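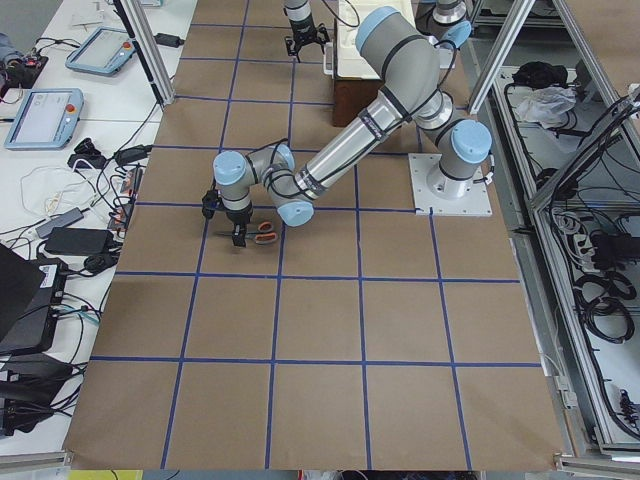 Covering and marking out a worktable: frequently asked questions

These are the questions we get most often at Nunach about kraft paper table covers and taped grids. If yours isn't answered, use the contact form and we will add it when we next update the page.

What sort of paper should I use?

Plain brown kraft paper on a roll. Ours is 100 gsm. Thinner parcel paper tears when you lift tape off it, and anything much heavier holds its curl and won't lie down at the ends. Avoid paper with a coated side, as pencil and some tapes don't take well on it.

How do I get the curl out?

Cut the length you need, roll it the opposite way round a cardboard tube and leave it overnight with a rubber band at each end. If you can't wait, put it curl side down and weigh the corners with books for an hour or so.

Should the paper go over the edge of the table?

You can do it either way. Folding it over and taping underneath keeps sleeves from catching it, but the fold wears through at the corners. Stopping short of the edge is quicker to replace. A loose end tends to wrinkle, so run a strip of tape along it if people will be leaning there.

Which tape is best for the lines?

Painter's tape. It is low tack, so you can move a line if you get it wrong. Blue is easy to see on brown paper. Masking tape works but is close in colour to the paper and hard to make out under a warm bulb. Electrical tape stretches as you pull it and then shrinks back, which leaves you with bent lines.

How big should the squares be?

It depends what you put in them. For sorting small hardware, 100 mm is enough. For hand tools and scissors, we suggest 200 mm. Measure the longest thing you expect to lay down and decide whether you mind it crossing a line.

How do I keep the lines straight?

Mark both sides of the table first, in pencil, at the spacing you want. Stretch the tape between a pair of marks, hold it just clear of the paper, check it by eye, then lower it. Press from the middle outwards. Do all the lines in one direction before starting the other. Check the first crossing with a set square, because any error there carries through the rest.

How much tape will I need?

Add up the lengths of all the lines and allow a bit extra for the ends. One of our standard rolls is 31 metres. A table 2,000 mm long and 1,000 mm deep, with 200 mm squares and no border, takes four long lines and nine short ones, so 17 metres before any extra.

Can I label the squares?

Yes. Write on the tape and leave the paper clean. Most people put letters along one side and numbers along the other. A permanent marker is better than a ballpoint on painter's tape.

Can I cut on it?

With scissors, yes, as the blades stay clear of the surface. With a craft knife, no. The paper gives the table no protection from a blade, so use a cutting mat.

Where should scissors go when they aren't being used?

Closed, in a square of their own, and well back from the front edge. Bright handles help. Orange shows up well against brown paper, while black and dark green get lost under offcuts.

What about spills?

Kraft paper soaks up water and cockles as it dries. Blot a small spill straight away. If it has gone through, cut out the damaged part, dry the table and lay a patch underneath, taped from behind. Glue and paint can be left to dry where they fall.

How long does a cover last?

In our own workroom we change it about once a month. Tape left on longer than that gets harder to remove cleanly, especially near a sunny window.

Can the old cover be recycled?

Peel the tape off first and put that in general waste. Clean paper can go in with paper and card. If it is oily or thick with paint, check what your council accepts.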